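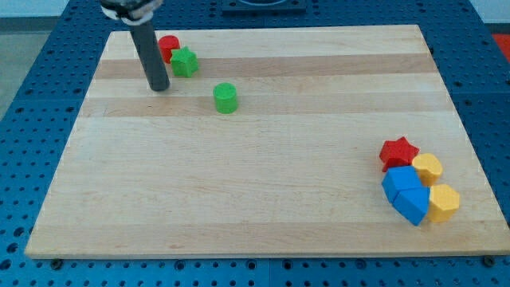

Colored blocks on a maple board, set on a perforated metal table.

Sorting and Matching Blocks on a Board: Instructions for Activity Leaders

This page explains how to prepare and lead a tabletop sorting activity with small colored blocks. It was prepared by the Callholm Learning Library for leaders who borrow the block kit, catalog number 189, and it replaces the printed sheet formerly kept inside the lid. The activity is suitable for children from the age of 5, working alone or in pairs.

What you will need

A rectangular wooden cutting board with a plain surface. Light maple works well, and the natural bands in the grain do not distract most children.
A set of solid blocks in several colors and shapes. Cylinders, stars, hexagons, pentagons, cubes and rounded or heart-like forms are all useful.
A steady table at a height the child can reach while standing.
A soft cloth and a shallow tray for blocks that are not in use.

The set should contain at least one shape in two different colors. A red star and a green star, for example, allow the child to see that the same shape can belong to two different color groups. Red and green cylinders serve the same purpose.

Preparing the board

Wipe the board with a cloth that has been wrung out well and dry it before use. Lay it flat on the table and press on each corner in turn. If the board rocks, place a thin, non-slip mat beneath it. Perforated metal tables are acceptable, but very small pieces should not be used on them.

Place the blocks on the board in loose groups before the child arrives. Mix the colors and leave part of the wood clear. Some blocks may touch, as the two blue ones do in the photograph, and others should stand alone. Stand cylinders upright so that the round tops can be seen. A heart-like block may be laid on its side.

Step 1. Naming

Point to one block and name its color and then its shape: "red cylinder," "yellow hexagon." Ask the child to repeat the name and touch the block. Continue until every shape has been named at least once. Leaders should use the same word each time. If "cylinder" proves difficult, "round block" may be used for the whole session.

Step 2. Sorting by color

Ask the child to move all blocks of one color to a corner of the board. Begin with the color that has the most distinct shapes. Allow the child to finish one corner before starting the next. Sliding the blocks is permitted at this stage – lifting will come later.

Step 3. Sorting by shape

Return the blocks to the middle and mix them by hand. Ask for the stars first, whatever their color, and then for the cylinders. Shapes that have no partner in the set should be left where they are. Many children will want to pair the pentagon with the hexagon. Do not correct this at once. Invite the child to run a finger around the top of each block and count the sides aloud.

Step 4. Placing

Ask the child to lift a block and set it down beside another without knocking it over. Start with a wide gap between the two. As confidence grows, ask for the blocks to be placed so that they just touch. A star is harder to place than a cylinder, as its points meet the neighboring block unevenly.

Adjustments

For children who tire quickly, use only two colors and omit Step 3. For older children, read out a short instruction with two parts, such as "Put the green cylinder between the blue cube and the red star." Ro-un Shim, who leads the Trurkdale sessions, recommends that children then take a turn at giving the instructions themselves.

Care and return

Blocks should be wiped individually and never soaked. Store the board on its edge, away from heaters. Missing or damaged pieces must be reported when the kit is returned, so that replacements can be ordered from Plallitz before the next loan. Questions about the kit may be addressed to Nomvula Mokgethi at the lending desk, extension 3327.

Last revised 09/06/2018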